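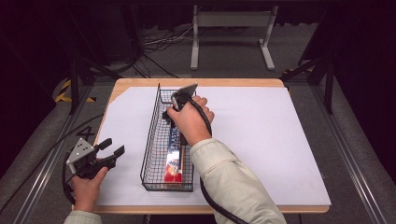
Equipment request ticket 115
Opened: Apr 19, 2023
Queue: Lab purchasing, Nunwood site
Type: Replacement parts and budget planning
Status: Waiting on quote

Summary

We need a decision on hand-held gripper spares before the next round of table work is booked. The request form asks for a fault and a price. The fault part is below. The price part is half done, as Fairclough has quoted and Povitz has not.

Problem as reported

Long flat boxes are slow to pick with the current fingertips. The worst item on the list is the plastic wrap box going into and out of the wire basket. The box is long, the film on it is slick, and the basket walls leave little room for the fingers on either side. Operators at station 4 logged 12 dropped picks on this item in February. The rest of the kitchen items had 7 between them.

A second complaint was filed under the same ticket: the cable on the right-hand unit drags over the paper when the arm reaches toward the back of the table. It has not pulled loose, but it gets in the way.

What was checked

1. Finger travel. Both units open and close fully with nothing between the fingers. No grinding, no play in the pivots beyond what the manual allows.

2. Pad wear. The pads on the right-hand unit are smoother than the new ones in the drawer. Swapped them for new pads and ran the wrap box again. Drops went down but did not stop.

3. Approach. Tried the box flat on the table, outside the basket, coming at the long front edge with the fingertips closed, then opening for the pick. Operators found it easier to line up this way than from above. 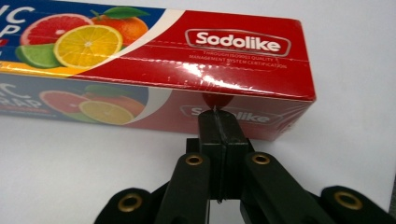 4. Cable. Tried a longer cable borrowed from the spare kit. It reaches the back of the table with more slack but there is more of it lying on the work surface. A cable guide would cost less than new cables and should be tried first.

5. Basket. Moved it closer to the operator. Small improvement on reach, no change on drops.

Finding

Nothing is broken. The units do not need to be replaced this year. The pads are a wear item and we have been treating them as if they were not, so there is no line for them in the budget.

Options for purchasing

Option A: Pads only. Fairclough lists a pair of standard pads at $74. Two units, two changes a year, comes to four pairs, or $296. In stock, ships from their own warehouse.

Option B: Pads plus a wider fingertip set. Povitz makes a set that is meant for flat boxes. Price not received. Their sales desk wants the mount drawing first, and it was sent with the hole pattern marked. Do not assume the wide set fits the basket. Ask for a loaner pair before committing.

Option C: New pair of hand-held units from Gultico. Not recommended. The software would need changes and the old recordings would have to be kept separate from the new ones. This can go on the list for next year if the project is extended.

Add to any option: one set of cable guides. Any brand that clips to the sleeve or the rail is fine.

Notes from purchasing

Option A is under the limit and can go on the lab card today. Option B will need a written quote and a cost code. Please say whether the wide set is for one station or for all of them, as the form has to show the full amount.

Reply from the lab

One station to start. If it works on the wrap box we will put in a separate request for the others. Please go ahead with Option A and the cable guides now and leave this ticket open for B.

Also, please add a yearly line called "gripper wear parts" to the budget sheet. Put the four pairs of pads under it. We will send a figure for cables after the guides have been in use for a month.

Open items

Povitz quote and loaner pair: waiting
Pads, four pairs: approved, to be ordered
Cable guides: approved, lab to choose
Budget line: purchasing to add
Pad change log at station 4: lab to start with the next change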